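Ridmont site – bench check, room 23
Checked by Sânziana Enache, July, 4 p.m.

1. Tabletop clean and level – PASS, with doubts. Level, yes. The pale scuffs and streaks were on last quarter's list too, marked "will wipe off." They haven't.

2. Clear space kept around the tray device – FAIL. Kaewkla's sheet asks for a hand's width on all sides. One block was sitting on the rim.

3. Rim and ringed surface free of damage – PASS. No chips found. I'd still like to know who signed this off before me without moving the blocks.

4. Display readable, buttons respond – PASS. All of them clicked. I was told the reading is "always right." Repeated it with the 235 gram weight and got 94 the first time, so I'm leaving this one open in my own notes.

5. Blocks stored when not in use – FAIL. The reply was that they were in use. All of them?

6. Boxes kept off the work surface – FAIL. Londitbridge says the box belongs there. Not in any version of the layout I've been given.

Recheck items 2, 5 and 6 before the room is released. 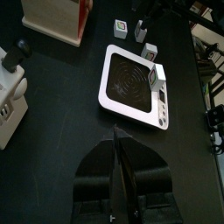

Items 2, 5 and 6: block on the tray rim, others beyond it, box at upper left.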